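3.2 Settlement participation and claim size

Our second data set covers the product liability claims against Stovus, which were joined in one proceeding and later settled. The court files list 3,904 claimants. Of these, 246 refused the offer and kept their right to go to trial. We coded each refusal by the stated ground, the type of injury and the law firm which filed the claim. Two coders worked separately, and differences were solved by discussion.

The claimants who refused had, in general, a higher documented medical cost than those who accepted. This agrees with the model in Section 2, where a fixed payment schedule is less attractive for persons with strong individual evidence. The effect is weaker in the Gulevico claims – there the schedule had 7 payment levels, and the highest level was open to late claims also.
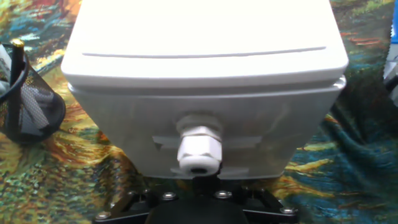 Figure 4. Electrical enclosure with cable gland.

A second factor is the law firm. In the Prieto claims, six firms represented most of the claimants, and their clients accepted almost always on the same day. We can not say from the files if the clients received separate advice. For this reason we treat the firm as a grouping variable in all the regressions, and we report the results with and without it – the sign of the main coefficient does not change.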